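Monday, late, with the tea going cold beside me again

Well, the house rules for the gripper table are written at last, all seven of them, and I am so relieved I could sing! It took Danilo and me most of the afternoon at Dukthorpe, arguing in the friendliest way over single words. He wanted "must" everywhere and I kept slipping in "please," because I still think people read a rule more kindly when it's been polite to them first. We settled on "must" for anything to do with the grippers and "please" for tidying up.

The first rule is the one I care about most: look at both finger pads before you start, every single session, even if you were the last one to use them. The second is that a session opens with the grippers open over the bare white sheet. Danilo would have put that one first (he is very firm about starting positions, bless him), and we went back and forth on it for far too long.

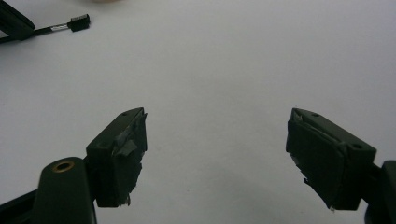
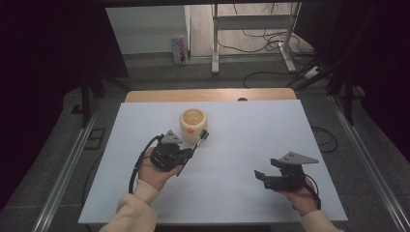
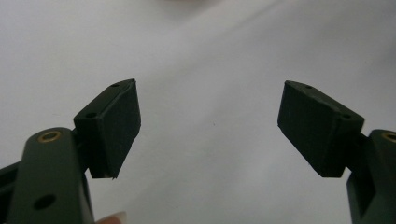
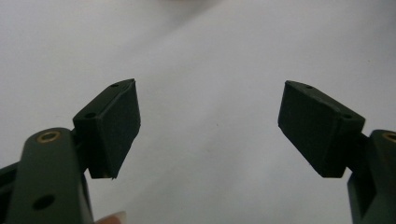
Rule four is the one from the Erkville people, that any change to the padding gets written in the log before the next session and not at the end of the day, when everyone is tired and wants their dinner. I'd been fighting it for weeks as too fussy, and then last Friday I sat down with 12 sessions from the Lagman job and couldn't tell which pads had been used for 8 of them. So in it went, and I ate my words quite cheerfully.

We're still stuck on rest breaks. I'd like a proper one after every 2 sessions, written down so that the new people don't feel shy about taking it, and Danilo thinks grown adults can decide for themselves when their wrists hurt. I love him dearly but he is wrong, and I'll try again tomorrow when he's had his coffee.

Must remember to print the sheet in big type and send a copy over to Pleria. Also milk, and the birthday card for Mom.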